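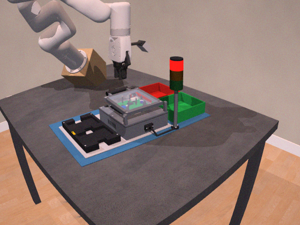 Pomard Bench Cell: simulated board-test station for demonstration gathering

Last updated: February
Reading time: 4 minutes

Most pages selling training data for robot arms open with a very large number. We would like to put ours off for a paragraph. The Pomard Bench Cell is a simulated workstation in which a person drives an arm by remote control, does a short job over and over, and saves each attempt as an example for a learning system to copy. It is sold by Grilton as a scene file, a control package and a starter set of recordings. Whether it will make your real arm any smarter depends on things we can't see from here, and we have tried to say which ones.

What the job is

The operator takes a circuit board from the black fixture tray, sets it in the gray tester, closes the clear lid and waits for the tower light. A good board goes in the green bin and a bad one in the red bin. A trained person would do it on a real bench without looking up from their coffee. Through a two-finger gripper it is a lot harder, and the lid is where most new operators come unstuck.

Most of the equipment stands on one base plate over a blue mat, so the whole station can be shifted or turned on the table between attempts without the parts drifting apart. The tower light and the tester are joined by a cable. In the current release the cable is scenery. It doesn't bend when touched, and if your policy is going to work near loose wiring you should not expect to learn that from us.

What you get

The scene, with tray, tester, tower light and both bins as separate parts you can swap.
A control package for hand controllers or a leader arm.
565 recorded attempts, each with joint positions, gripper opening, camera views and the result of the test.
Written notes from the operators, unedited.

Of the 565, 34 are failures that we left in and marked. Earlier drafts of the set had them removed, and Annelies Prins, who looks after the recordings, argued for putting them back. Her view was that a set with no dropped boards in it tells you more about the person who cleaned it than about the task. We came round to that. If you want only the clean ones, there is a filter.

What we don't believe yet

You will hear that simulated examples are as good as real ones. We have not seen it. Contact is the weak part: a board sliding into its seat in our simulator is smoother than any board we have handled, and the hinge on the lid has none of the grit a used hinge picks up. Lighting is easier too. Our wall is plain and our floor stays where it is.

You will also hear that more is better. Jasper Michiels trained on the starter set and then on a larger one of nearly 1,000 attempts, all from the same operator, and the second policy was no better at the lid. It had learned one person's wrist habits in great detail. A further batch from 2 other operators helped more than the extra volume had. That is one bench and one task, so please don't quote it as a law.

Variation we can offer: station angle, starting pose of the arm, table color, light direction, order of good and bad boards, and clutter. Clutter is crude. It drops plain boxes wherever they happen to fit, sometimes in silly spots, and you may want to turn it down for the first few sessions.

Running a session

Géza Vörös recommends short sittings – people get sloppy after half an hour and the recordings show it before they notice. Start with the lid already open. Record a handful of full cycles, play them back at normal speed, and throw out any where the operator paused to think with the gripper hanging over the tester. Long pauses get copied faithfully. A policy that freezes above the work for four seconds is usually doing just what it was shown.

The test result is set by the scene before each attempt, so you always know the right bin. Check that the camera views you plan to train on can see the lit part of the tower. We once gave Bakker a set in which the arm hid the light during most of the sorting step, and the policy did very well by guessing from board order. Gijs De Haan found it by shuffling the boards. That set has been withdrawn.

Before you order

The scene needs a recent graphics card to record at full rate. Arm models other than the one supplied can be fitted, but we don't promise the starter recordings will carry over, and in our trials with the Trodetti arm they mostly didn't. There is a trial version with the scene and no recordings. Use it first. If your operators can't close the lid after an afternoon, the full package won't change that.

Questions about file formats go to Zdzisław Kaczmarczyk through the Grilton contact form.

34 shares
2 comments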